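Rechercher dans le site Rechercher OK

Imprimer cette page Envoyer par courriel

Dessin en perspective, notes de cours
Séance 2 : le carrelage et le point de distance

Rappel de la séance 1. La ligne d'horizon est à la hauteur de l'œil. Toutes les droites horizontales parallèles entre elles, et non parallèles au tableau, se rejoignent en un même point de cette ligne. Les droites perpendiculaires au tableau vont au point de fuite principal, noté P. Les droites parallèles au tableau gardent leur direction.

1. Position du problème

On veut dessiner un sol carrelé vu de face. Les fuyantes ne posent pas de difficulté : on reporte les largeurs égales sur la ligne de terre, on joint chaque point à P. Reste à placer les transversales. Elles sont toutes horizontales sur le dessin, mais leur écartement diminue à mesure qu'on s'éloigne. La question est de savoir de combien.

Une erreur fréquente consiste à réduire chaque rangée d'une fraction fixe, par exemple un tiers, par rapport à la précédente. Le résultat semble correct sur deux ou trois rangées. Au-delà, le sol paraît se courber. Il suffit de tracer les diagonales des carreaux pour s'en apercevoir : elles ne sont plus alignées. Alberti critique déjà ce procédé en 1435 dans son traité sur la peinture.

2. Construction par la diagonale

Dans un carrelage carré, les diagonales des carreaux forment des droites continues, inclinées à 45 degrés par rapport au tableau. Elles ont donc leur propre point de fuite sur l'horizon, appelé point de distance et noté D. La longueur PD est égale à la distance de l'œil au tableau.

Marche à suivre :
- tracer la ligne de terre et l'horizon ;
- placer P, puis D à gauche ou à droite ;
- reporter 9 divisions égales sur la ligne de terre et les joindre à P ;
- joindre l'extrémité de la ligne de terre opposée à D au point D ;
- par chaque intersection de cette diagonale avec une fuyante, mener une horizontale.

On obtient 9 rangées. Pour continuer en profondeur, on repart du bord arrière du dernier rang avec une nouvelle diagonale vers D. Vérifier avec le second point de distance, symétrique du premier par rapport à P.
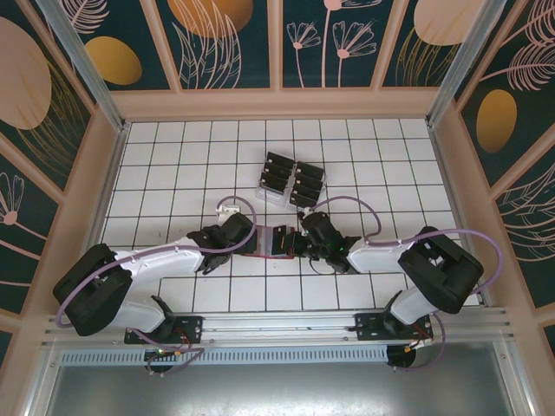
3. Vues plongeantes

Lorsque le regard est incliné vers le bas, le tableau n'est plus vertical. L'horizon remonte et sort souvent de la feuille. Un quadrillage régulier continue de se resserrer vers le fond, et les joints qui s'éloignent convergent toujours. Les verticales convergent elles aussi, vers un point situé sous le dessin. La construction de la partie 2 n'est plus valable telle quelle et sera reprise à la séance suivante.

4. Choix de la distance

Si D est trop proche de P, les carreaux du premier plan paraissent étirés en profondeur. Prendre PD au moins égal à la largeur du dessin. Si D tombe hors de la feuille, placer D/2 à mi-chemin et reporter sur la ligne de terre des profondeurs divisées par deux. Ne pas oublier de diviser aussi la première mesure, faute relevée dans plusieurs copies l'an dernier.

5. Exercices

a) Largeur de la ligne de terre : 200 mm. Hauteur de l'horizon : 100 mm. P au centre, PD = 200 mm. Construire le carrelage complet au crayon 2H.

b) Même sol, avec P décalé vers la gauche. Comparer les transversales avec celles de l'exercice a. Que constate-t-on ?

c) Poser sur le sol une boîte dont la base occupe deux carreaux de large et un de profondeur, hauteur libre. Laisser les traits de construction apparents.

d) Facultatif : carrelage posé en diagonale. Les joints fuient vers les deux points de distance.

Les planches sont à remettre à Yvette Turcotte, nom au dos, sans cartouche. Pour le prêt des grandes équerres, voir Wendell Kapoor à l'atelier. Les élèves qui n'ont pas rendu la planche de la séance 1 la joignent à celle-ci.

Mise à jour : 3 février 2023

Contact | © Département d'arts plastiques | Haut de page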